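생활 속 정리와 수납 5주차 강의 노트
주제: 상자 안의 질서, 긴 물건은 왜 늘 엉키는가

지난주에는 서랍을 다뤘고 이번 주는 뚜껑 없는 큰 통입니다. 저는 이 단원을 정말 좋아합니다! 서랍은 칸막이만 잘 넣으면 절반은 끝나는데, 통은 그렇지가 않거든요. 같은 물건을 같은 통에 넣어도 넣는 사람마다 결과가 다르고, 그래서 이야기할 거리가 훨씬 많습니다.

준비물은 강의실 423호 뒤쪽 선반에 있습니다. 조별로 통 하나, 긴 블록 한 묶음을 가져가세요. 줄자와 마스킹테이프는 앞 탁자에 둡니다.

1. 쏟아 넣기와 놓아 넣기

물건을 통에 넣는 방식은 크게 둘로 나눌 수 있습니다. 쏟아 넣기는 빠릅니다. 레고나 단추, 구슬처럼 작고 둥글둥글한 것들은 쏟아도 알아서 자리를 찾아가니 굳이 손을 댈 까닭이 없습니다. 그런데 길이가 폭보다 훨씬 긴 물건, 그러니까 연필이나 자, 각목, 긴 블록 같은 것은 사정이 다릅니다. 방향이라는 것이 생기기 때문입니다. 하나는 세로로, 하나는 비스듬히, 또 하나는 가로로 눕습니다. 부피만 따지면 통의 귀퉁이에 다 들어갈 양인데도 바닥을 넓게 차지해 버립니다.

놓아 넣기는 하나씩 방향을 맞추어 내려놓는 방식입니다. 느리지만 꺼낼 때 시간을 돌려받습니다. 자주 꺼내는 물건이라면 망설이지 말고 놓아 넣으세요.

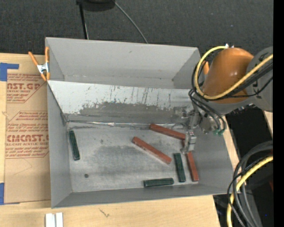
흩어진 물건을 정리할 때 가장 먼저 정할 것은 기준선입니다. 통의 네 벽 가운데 하나를 골라 "모든 물건은 이 벽과 나란히"라고 정해 두면 손이 놀랄 만큼 빨라집니다. 보통은 긴 벽을 고르지만, 통을 선반에 넣고 앞에서 꺼낼 거라면 꺼내는 사람 쪽에서 끝이 보이도록 짧은 벽을 고르는 편이 좋을 때도 있습니다. 둘 다 해 보고 비교해 주세요.

2. 색이 먼저인가, 방향이 먼저인가

해마다 의견이 갈리는 질문이고, 제가 제일 기다리는 시간이기도 합니다. 두 가지 색의 블록이 섞여 있다고 합시다.

색 먼저: 한 색을 모두 골라 한쪽 벽에 붙이고, 나머지 색을 반대쪽 벽에 붙입니다. 눈에 잘 들어오고 빠진 것이 금방 드러납니다. 대신 가운데에서 손이 자주 엇갈립니다.

방향 먼저: 색은 무시하고 가까운 것부터 기준선에 맞춥니다. 바닥이 금세 넓어져서 그다음 색을 나누기가 수월합니다.

저는 방향 먼저를 권하는 편입니다. 다만 색이 크기나 용도를 뜻하는 경우(공구함이 대표적이지요) 처음부터 색으로 나누는 것이 맞습니다. 어린이집에서 일하는 분들은 색 먼저가 아이들에게 훨씬 즐겁다고 하시던데, 이 말에도 고개가 끄덕여집니다.

3. 벽에 붙은 물건 꺼내기

실습을 해 보면 가운데 있는 것은 누구나 쉽게 집습니다. 손이 멈칫하는 곳은 언제나 벽 옆입니다. 벽과 물건 사이에 손가락이 들어갈 틈이 없으면 한쪽 끝을 살짝 눌러 반대쪽을 띄우거나, 먼저 가운데로 밀어낸 다음 집습니다. 서로 기대어 있는 두 개는 위에 얹힌 쪽부터 듭니다. 밑의 것을 당기면 나머지가 굴러가서 일이 늘어납니다.

긴 물건은 되도록 한가운데를 잡으세요. 끝을 잡으면 반대쪽이 처지면서 옆의 것을 건드립니다. 사소해 보여도 익숙해지면 소리부터 달라집니다. 달그락거리던 통이 조용해져요!

4. 통 고르기

높은 벽은 많이 담을 수 있지만 바닥이 어두워지고 손목이 꺾입니다. 벽 높이가 손목에서 팔꿈치까지의 길이를 넘으면 매일 쓰는 통으로는 권하지 않습니다. 바닥 재질도 꼭 만져 보세요. 매끈한 바닥은 물건을 밀어 옮기기 좋은 대신 기울이면 한쪽으로 다 쏠립니다. 얇은 펠트를 깔면 덜 미끄러지지만 먼지가 낍니다. 저는 집에서 펠트를 썼다가 두 달 만에 걷어냈습니다.

조별 실습

첫째, 블록을 통에 쏟아 넣고 그대로 둔 채 바닥을 얼마나 차지하는지 종이에 간단히 그립니다.
둘째, 기준선을 정하고 테이프로 표시합니다.
셋째, 색 먼저로 한 번, 방향 먼저로 한 번 정리하면서 각각 시간을 잽니다. 제한 시간은 한 번에 70초입니다.
넷째, 조원 한 사람이 눈을 감고 말한 색의 블록을 꺼내 봅니다. 어느 쪽 정리가 더 쉬웠는지 적습니다.

기록지는 다음 시간에 걷습니다. 시간이 모자라 다 못 한 조도 한 만큼 적어 주세요. 실패한 배치 그림이 토론할 때는 더 쓸모 있습니다.

읽을거리: 강의 자료집 《Postden 수납 노트》 가운데 "긴 물건" 장. 다음 주에는 뚜껑 있는 상자와 쌓기를 합니다. 집에서 쓰는 상자를 하나씩 가져오세요.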